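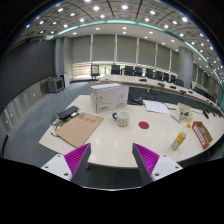 사진 제공: 실틱 출판지원실

부소 운영 종료에 관한 경과 보고

본 보고서는 실틱 운영관리부가 온라인 교역 게임 부소의 서비스 종료 과정에서 확인한 사항을 정리한 것이다. 작성 대상은 두 개 서버 가운데 나중에 정지된 샤오 서버이며, 기준 시점은 1월 종료 당일 자정까지로 한다.

1. 배경

부소는 플레이어가 배 한 척과 소액의 대출금으로 출발하여 항구 사이에 곡물과 염료, 유리를 나르는 게임이다. 전투 기능은 초기 설계에 포함되어 있었으나 출시 전에 삭제되었다. 마지막 분기의 등록 계정은 3833개였고, 이 중 한 차례 이상 접속한 계정은 2446개로 집계되었다. 경영회의는 해당 수치를 근거로 종료를 의결하였으며, 운영관리부는 의결 다음 날 공지문을 게시하였다.

공지문에는 잔여 유료 재화의 환불 절차와 종료 시각이 기재되었다. 문의는 예상보다 적었다. 접수된 문의의 대부분은 환불 계좌의 변경에 관한 것이었고, 일부는 헤르나우 항의 등대가 종료 시각까지 켜져 있는지를 묻는 것이었다. 담당자는 등대의 점등이 서버 시각에 연동되어 있으므로 별도의 조치가 필요하지 않다고 회신하였다.

2. 헤르나우 항의 창고

헤르나우는 지도 북동쪽 끝에 있는 항구로, 교역 수익이 낮아 이용률이 가장 저조하였다. 종료 절차에 따라 창고별 재고를 점검하던 중 이 항구의 공용 창고에서 출고되지 않은 화물이 확인되었다. 화물은 밀 1968자루였다. 입고 기록은 여러 해에 걸쳐 있었고, 한 번에 한 자루씩 들어온 것이 대부분이었다.

입고 계정은 모두 동일하였다. 해당 계정은 출시 첫 주에 개설되었으며 배를 교체한 기록이 없다. 대출금은 상환되지 않은 상태였으나 연체 이자는 매월 빠짐없이 납부되었다. 다른 플레이어와의 대화 기록은 남아 있지 않다. 운영관리부는 자동 입력 프로그램의 사용을 의심하여 조사를 의뢰하였고, 기술지원부는 접속 시각과 항로가 매번 다르다는 이유로 혐의 없음을 통보하였다. 항로 가운데에는 암초 지대를 크게 돌아가는 것도 있었고, 이틀 동안 만 안에 정박해 있다가 출발한 것도 있었다.

공용 창고의 화물은 누구나 꺼낼 수 있다. 이 점은 이용 안내서 제4장에 명시되어 있다. 그러나 기록상 헤르나우의 밀을 꺼낸 계정은 없었다. 도시의 식량 지표는 플레이어의 기부로도 상승하도록 설계되었지만, 기부를 하려면 창고가 아닌 시청에 화물을 인도하여야 한다. 해당 계정이 이 절차를 알고 있었는지는 확인할 수 없다.

3. 조치의 검토

재고를 시청으로 이관하는 방안이 내부에서 제기되었다. 제안 부서는 기획부였으며, 근거는 다음과 같았다. 헤르나우의 식량 지표는 출시 이래 한 번도 최고 단계에 도달하지 않았고, 그 단계에서만 재생되는 축제 장면이 실제 서비스에서 사용된 적이 없다는 것이다. 장면의 제작에는 당시 한 계절이 소요되었다고 한다. 법무 담당은 이용자의 재화를 동의 없이 이전할 수 없다는 의견을 제출하였다. 공용 창고에 입고된 화물이 누구의 재화인지에 대하여는 약관에 규정이 없었다.

협의 끝에 운영관리부는 해당 계정에 안내문을 발송하기로 하였다. 안내문은 세 문장으로 구성되었다. 헤르나우 공용 창고에 화물이 보관되어 있다는 사실, 시청에 인도할 경우 도시의 상태가 변경될 수 있다는 사실, 그리고 인도 가능한 시한이 그것이다. 축제에 관한 언급은 형평성의 문제로 삭제되었다.

안내문은 발송 즉시 수신되었으나 열람되지 않았다.

4. 종료 당일

종료 당일 오후 샤오 서버의 접속자는 평소보다 많았다. 대다수는 수도에 모여 있었고, 배를 한 줄로 세우려는 시도가 있었으나 항만 혼잡으로 완료되지 않았다. 운영관리부는 혼잡 경고를 일시 해제하였다.

오후 9시에 해당 계정이 접속하였다. 위치는 남쪽 해상이었고 적재 화물은 밀 한 자루였다. 계정은 안내문을 열람한 뒤 한동안 움직이지 않다가 북동쪽으로 항로를 설정하였다. 당시의 풍향으로는 종료 전에 헤르나우에 닿기 어려운 거리였다. 당직자는 이 사실을 기획부에 전달하였다.

오후 10시경 해당 해역의 풍향이 남서풍으로 변경되었다. 날씨는 무작위로 결정되며, 운영 도구로 수정한 내역은 작업 일지에 없다. 작업 일지는 당직자가 수기로 작성한다.

배는 오후 11시를 넘겨 헤르나우에 입항하였다. 계정은 창고의 화물을 선적하기 시작하였으나, 보유한 배로는 전량을 한 번에 실을 수 없었다. 창고와 시청 사이의 왕복이 반복되었다. 이 무렵 수도에 있던 계정 몇 개가 헤르나우로 이동하였고, 이후 그 수가 늘었다. 전체 대화창에 항구의 이름만이 여러 차례 입력된 것이 확인된다. 도착한 배들은 창고에서 밀을 꺼내 시청에 인도하였다. 공용 창고의 이용에 관한 규정에 위배되는 사항은 없었다.

식량 지표는 종료 직전에 최고 단계에 도달하였다. 축제 장면이 호출되었다는 기록이 서버에 남아 있다. 장면이 각 이용자의 화면에서 끝까지 재생되었는지는 서버 기록만으로 알 수 없다.

5. 후속 사항

샤오 서버는 예정된 시각에 정지되었다. 종료 시점의 헤르나우 공용 창고에는 밀 한 자루가 남아 있었다. 입고 시각은 오후 11시 58분이며, 입고 계정은 앞서 기술한 계정과 다르다.

해당 재고는 약관 제12조에 따라 소멸 처리하였다. 소멸 확인서의 품목란과 수량란은 기재를 마쳤고, 소유자란은 법무 담당의 회신을 기다리고 있다.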